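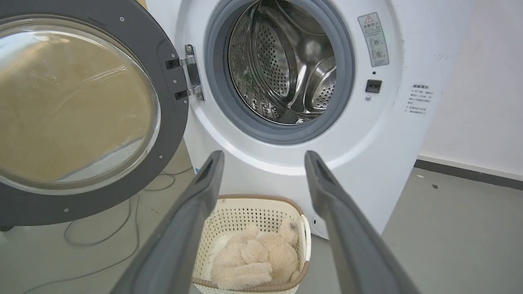 The door, gasket and drum of a front-loading washing machine.

A front-loader needs little attention between washes, and most of it concerns the door. The gasket, the lip of the door and the glass are where lint and detergent residue settle. Our home desk looked at the routine printed in the Mamo household manual and compared it with the schedule used at Jurkport, a shared laundry in Miltodow that logged 3,600 loads last year.

Leave the door open after each wash. Air has to reach the folds of the gasket, and a closed door keeps the moisture in. At Jurkport the doors stay open for 90 minutes before the next load.

The door itself is often skipped. The bulged glass gets wiped when it looks dull, but the plastic rim around it collects lint along the lower inner edge, where a cloth passed quickly over the glass will miss it.
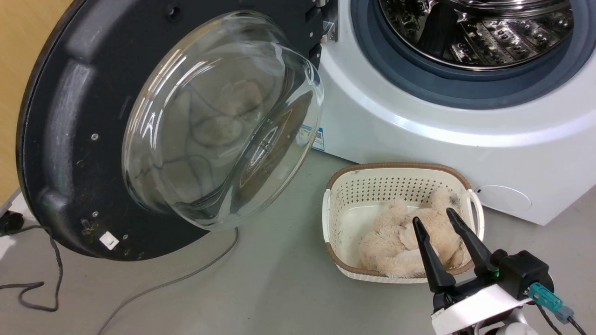

A damp microfiber cloth lifts most of this. Compacted lint comes away with a soft brush — an old toothbrush is adequate — worked along the rim in short strokes. Avoid metal tools, which can score the plastic and cut the rubber. Dry the rim and the glass before moving on to the gasket.

Pull the gasket lip back gently and wipe the full ring, including the fold behind it. Coins and hairpins tend to lodge at the bottom. Check the drum holes and the sides of the lifters in the same pass.

Residue inside the drum responds better to heat. Run the machine empty at 70 °C once a month, or use the drum-cleaning program if there is one. Jurkport adds a filter check in January, with the power off and a shallow tray under the cover.

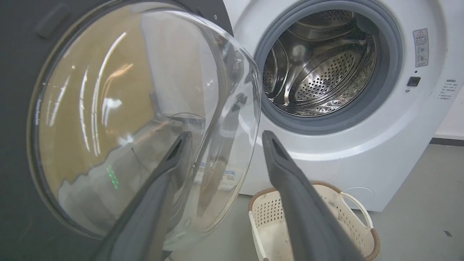 Detergent and dosing

Excess detergent is a common source of film on the glass and rubber. Measure by load size and water hardness, and use the lower dose for lightly soiled clothes.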